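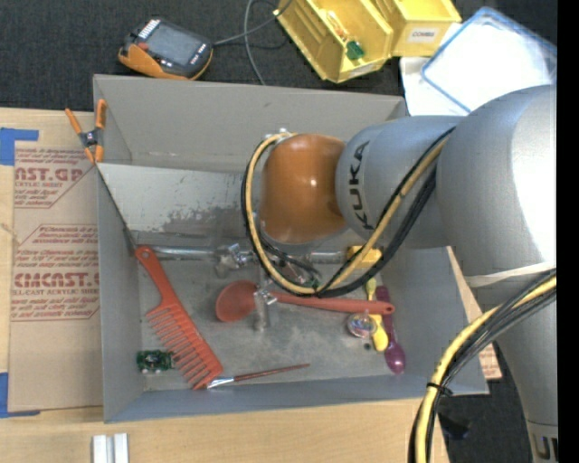 Open day at the Grondia spring works

Sep 24, 2022

I've bought springs from Grondia for years and had never once seen one being made, so when the invitation came round I said yes before I'd looked at the train times. What a day!

Hiwot Berhe took our group through the coiling hall first. The big machines pull wire off the reel and turn out a finished compression spring quicker than you can say it, and the noise is wonderful (take the earplugs, though). She let us handle a few from a run of 1000 for Stalano, still with the oil on them.

Next door was end grinding, then the ovens, where Obsa Zeleke explained stress relieving so clearly that I finally understand why my January order was two days longer than quoted. I'd grumbled about that. Sorry, Obsa.

My favourite stop was the test bench. Pramila Prajapati squashed a valve spring 100 times while we watched the load readings, and they hardly moved. She also had a drawer of broken ones and could tell you from the fracture how each had failed. I could have stayed there all afternoon.

Lunch was good, especially the lentils. Parking is behind building 2.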